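Hebden Muster Book

The Hebden Muster Book is a handwritten roll of the home guard company raised at Hebden, in Prorkero County, during the Civil War. It lists 524 names, a remarkable total for a company that never left the county and, by its own account, seldom left the square. The book is the main genealogical source for families of the lower Irketti Creek valley, and a large share of the published family histories from the area rest on it, in some cases more heavily than it will bear.

The roll survives in two copies, known as the Clerk's Copy and the Store Copy, which disagree. It was first indexed by Beryl Hulme and later edited by Jade Clegg, who also disagree.

Background

Home guard companies were formed in many border counties in the early part of the war, generally by men too old, too young or too busy to join a volunteer regiment. The Hebden company was organized in January 1862 at the feed store, elected its officers the same evening, and spent the rest of the month settling complaints about the election. It was issued a flag, a drum and a quantity of muskets described in the county minutes as "of several opinions."

Its duties were to guard the Irketti Creek bridge, to watch the road from Hiltia, and to drill on alternate Saturdays. The bridge was never attacked. It washed out the following spring with a picket on it, and the picket's widow later drew a small county allowance, the only payment the company is known to have cost anyone.

Enrollment carried an exemption from road work. Prorkero County required every able-bodied man to spend part of each year filling ruts, and the exemption had no end date, so that men continued to join for some time after the surrender. The last enlistments are in a different ink and include the county surveyor.

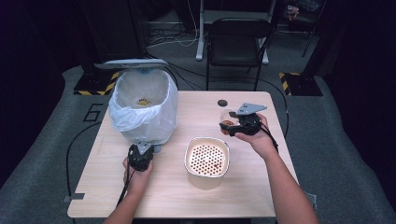
Physical description

The Clerk's Copy is a bound ledger with ruled columns for name, age, place of birth, trade and remarks. It was kept by the county clerk and is written in a clear hand by someone who did not know the men and spelled them as he pleased. Ages were evidently given by the men themselves. A suspicious number were exactly forty-five, the upper limit for enrollment, and stayed forty-five when the roll was renewed.

The Store Copy was kept on the counter of the feed store and doubled as an account book. Names run down the left side of each page and purchases of oats, lamp oil and nails down the right. It gives no birthplaces but has much better spelling, the storekeeper having had reasons to know precisely who his customers were. Where a man had died, moved or quarreled over a bill, his name is struck through with the same firm line, and the three cases cannot be told apart.

A number of pages are missing from the Store Copy. Local tradition holds that they were torn out by a family who wished to hide a desertion. The missing pages fall in the middle of the oats accounts, and a desire to hide the oats has also been proposed.

Contents

Entries are arranged by date of enrollment and within each date by nothing in particular. A typical line in the Clerk's Copy gives a name, an age, a state of birth and a trade, followed by a remark. Most remarks are routine: "present," "sick," "gone to Hiltia." Others have been useful to family historians in ways the clerk cannot have intended. One man is noted as "brother to the other, not speaking," which remains the only evidence that the two were related. Another is entered as "says he is a Baptist," and his descendants have been looking for him in Baptist registers ever since, without success.

The trades column leans toward farming, with a scattering of coopers, teamsters and one dentist, who is also listed as farrier. Birthplaces are less reliable. The clerk appears to have entered "Ohio" whenever a man hesitated.
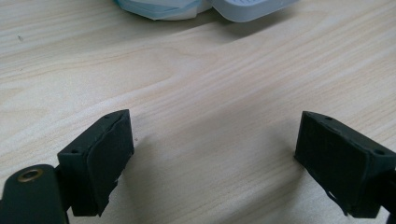

Grain of a pale wooden tabletop.

Indexing

Hulme's index was the work of many winters. She was a retired schoolteacher whose own great-grandfather appears in the Clerk's Copy with the remark "excused, boots," and she began the project in the hope of finding out what this meant. The index was issued in five typed parts, sold by mail, and arranged by surname as Hulme thought the surname ought to have been spelled. Her introduction defends the practice at some length and contains most of her views on the county's schools.

The arrangement has its followers. A reader who knows that a family later settled on one spelling will find all its members together, including several who belonged to a different family. Hulme gave page references to the Store Copy only, having once been refused permission to bring a thermos into the courthouse where the Clerk's Copy was kept.

Clegg's edition prints both copies side by side, letter for letter, with every misspelling kept. It was released online on Friday, May 12, 2023, and replaced the following week, when it was noticed that the search box corrected spelling automatically. The edition includes a table matching Hulme's headings to the original forms. The notes to this table are courteous on the whole.
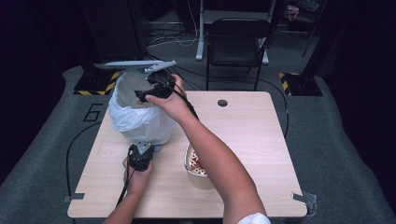 White bin with a plastic liner, on a light wooden table.

Disputed points

The number of men. The total of 524 counts every line in the Clerk's Copy. Clegg holds that many of these are the same men enrolled again at renewal, and that the company at any one time could have fit inside the feed store, where it met. Hulme treated each line as a separate person unless shown otherwise, a rule that gave Hebden more home guards than houses. Family histories have tended to follow Hulme, whose method leaves more ancestors to go around.

The Hiltia men. A group of entries is marked with a small cross. Older writers took this to mean killed, and a granite marker in Hebden cemetery carries the names under the words "They Gave All." Several of those honored can be found in the next census, living in Hiltia. Clegg reads the cross as marking men who lived outside the township and owed a fee. The marker has been left where it is, and flags are placed on it every year by, among others, the descendants of the dead men's later children.

"Excused, boots." The phrase occurs beside several names. It may mean that the men had no boots, that they had been issued boots and had left with them, or that they made boots for the others. Hulme favored the last explanation. No bootmaker is listed in the trades column.

Use in genealogy

Researchers are generally advised to consult both copies and to treat an entry as evidence that a man of that name, or one something like it, was in the township on the day. Ages should be checked against the census, and a birthplace of Ohio against anything at all. Service in the company did not by itself qualify a man for a federal pension, although a good many applied, and the affidavits in their files are often more informative than the roll. They were sworn by neighbors who had stood guard on the same bridge and recalled it, after thirty years, as a hard campaign.

Lineage societies vary in their treatment of the book. Some accept a Hebden entry as proof of military service, some accept it as proof of residence, and the Prorkero County pioneer society accepts it as proof of good character, a use the remarks column does little to support.

See also

Home guard companies of Prorkero County
Irketti Creek Bridge
Road work exemptions
Hiltia township records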